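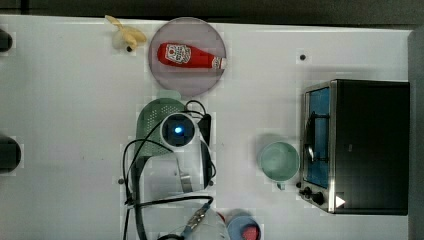
Tomato season has gotten away from us again, friends. I know I say it every year, and every year somebody at the post office tells me I say it every year, but I was out in the back garden before breakfast and there were so many ripe ones on the ground that I went in and got the laundry tub. So it is time to talk about the Nalton ketchup weekend, and who is bringing what, and where on earth the big kettle went.

For those of you who moved here over the winter (hello, and welcome, I hope the wind hasn't put you off), ketchup weekend is when a good part of the town cooks down its extra tomatoes together in the grange kitchen. It started with my mother and two of her cousins, who had one food mill between them and got tired of driving it back and forth. Last year we filled 583 half-pint jars, and I would like it on the record that I washed what felt like every one of them. We gave some to the school lunch program, and the rest went home with the people who stirred.

The recipe is the one we always use, and it lives on the inside of the pantry door at the grange. A batch starts with 40 pounds of tomatoes, which sounds like a mountain and looks like one too, and then it cooks and cooks until you are sure you have done something wrong. Keep going! The first two hours are thin red soup. Sometime in the afternoon it begins to hold a line when you pull the spoon through, and the whole room smells of clove and vinegar, and people who only stopped in to drop off their onions find themselves tying on an apron.

Please bring paste tomatoes if you have them. The Grarska ones that so many of you got from the seed table in the spring are wonderful for this, all flesh and hardly any juice, and mine have been so heavy that I had to prop the vines with a hoe handle and an old ski pole. Slicers are fine too, only they take longer to cook down, and we will all have to be patient with them. What we can't use is anything split and moldy, or anything off a vine that has died back. Those go to the chickens, or to the compost if you don't have chickens.

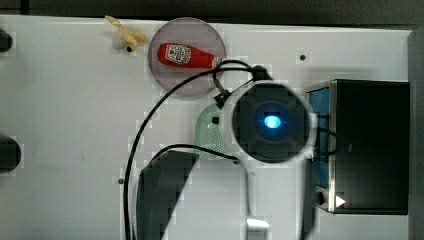 Can I use vinegar from home?
Check the label first, please, and bring it along if it says 5 percent acidity. The homemade kind is lovely on a salad but we have no way of knowing how strong it is, and the jars depend on it.

Jars are the next thing. Bitetti Hardware is holding back some cases for us behind the paint counter, so ask at the register and mention the grange, and they'll ring them up at the club price. Old jars are welcome if the rims are smooth. Run your finger around the top (carefully) and if you feel a nick, keep that one for buttons. Lids have to be new every time. I know your grandmother reused hers. Mine did too, and she also kept gasoline in the kitchen.

While I'm on the subject of equipment, we own two food mills now and could happily use a third. The older one has a crank that comes off in your hand if you turn it backward, so don't turn it backward. We need long wooden spoons, clean dish towels (more than you think, then the same again), and anybody's wide, shallow pot, the wider the better. A tall stockpot will do for peeling but it's miserable for reducing. The steam has nowhere to go and you'll be there until supper.

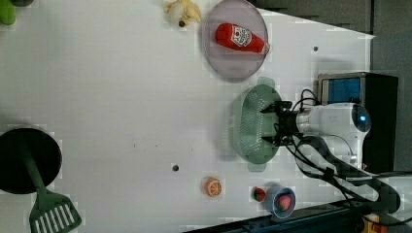

Jolien Verbruggen writes that she has given up on peeling altogether and now puts everything through the mill with the skins on, and that in her opinion the ketchup is better for it, "darker and a little rough, the way I like it on eggs." She also asks whether we could do one batch with less sugar this time.

Well, Jolien, I took that question around to the regulars and the answer is yes, gladly. Sugar in ketchup is there for taste, so there's no harm in cutting it back, though it will come out sharper and you may find you want a touch more cinnamon. The vinegar stays exactly as written. We'll give the less-sweet batch the small burner by the window and mark the lids with an L, and if you'd like to be in charge of tasting, I can't think of anybody better. As for the skins, I am a peeler and will die a peeler, but bring your mill.

A few of you have asked about something other than ketchup. The Arai bakery has kindly offered us the use of their sheet pans, so there will be a tray or two of tomatoes slow-roasting all morning with garlic, and those we freeze in bags and don't can. Roasted ones with oil on them don't belong in a jar on a shelf. They keep beautifully in the freezer through March, if you hide them from your family.
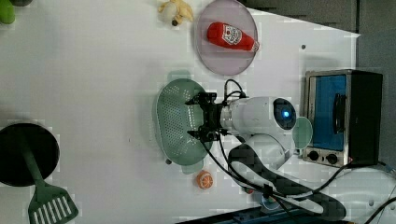 Page last changed: September, 8:40 p.m. (burner list added)

We have 13 burners this year, counting the three camp stoves that go out on the back porch, and the sign-up sheet is on the corkboard next to the library drop box. Put your name by a burner and a time. Mornings are for washing and milling, afternoons for stirring, and evenings for jars, which is hot work and goes to grownups only. Children are very welcome in the morning and are better than any of us at pulling off stems.

Wear shoes with closed toes and a shirt you've stopped caring about. Lunch is soup and whatever pie turns up - last year it was four rhubarbs, so perhaps talk to each other. If you're bringing tomatoes and can't stay, leave them on the porch in a box with your name on it, and we'll set some jars aside for you.

And if you have the big kettle, the speckled blue one with the dent, please just put it back on the grange steps. No questions asked.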